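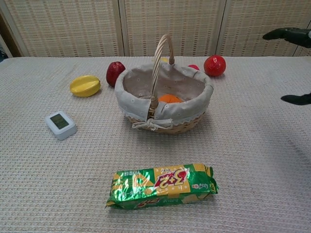

Fig. 1. Table setup with lined wicker basket, fruit and folding screen.

Kondia Tabletop: Fruit and Basket

Contents
170 clips of fruit being put into or taken out of a basket. Sessions were logged on 14 October 2022.

Setup
Light beige waffle-textured cloth, woven cream screen behind. The basket has a tall arched handle and a grey liner with a lace trim. Fruit includes an orange and a dark red apple.

Labels
item, start_position, end_position, in_basket (0/1). Colour names use Canadian spelling.

Known issues
27 clips have no end_position. The liner folds over the rim, so in_basket is unreliable for fruit resting against it.

Maintainer
Griet Van Rooij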